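Clutter Bench: Gallery
Demollow software notes

Welcome back to the gallery! For those of you who are new, this is where we keep the pictures that go with our work on Skellell, the planner that decides what to pick up next when everything is lying on top of everything else. We moved the bench over to Derkcombe in March, and I've been meaning to put something up ever since, so thank you for being so patient with me.
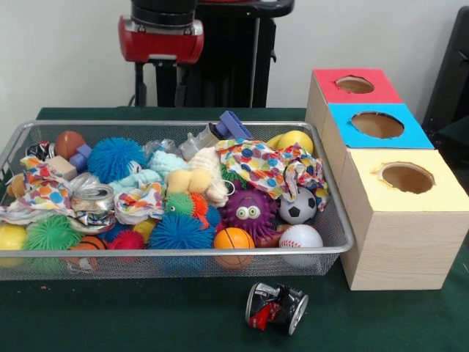 Mikuš

One full basket, with spiky balls, dotted cloths, crushed cans and a purple octopus I've grown terribly fond of. The cloths are what keep our segmentation code honest – a fold with printed dots on it can come back as 2 or 3 separate objects, and then the planner happily ranks grasps on things that don't exist. The clear plastic bag is its own headache, and the depth filter for that is still sitting on a branch.

The three wooden boxes on the right, with the round holes in their tops, get their own collision model in Skellell. We used to wrap the lot in a single box shape, which was quick and made the planner much too shy about reaching anywhere near that side of the basket. Now each one is modeled separately, and the paths are a good deal nicer to look at.

For anyone running the code at home, the current settings are 2000 grasp candidates per cycle, cut down to 8 before the motion planner sees them. If your machine struggles, lower the first number and leave the second alone. Ticket 37 has the long discussion, and you're very welcome to add to it.

Page updated Saturday, July 24, 2021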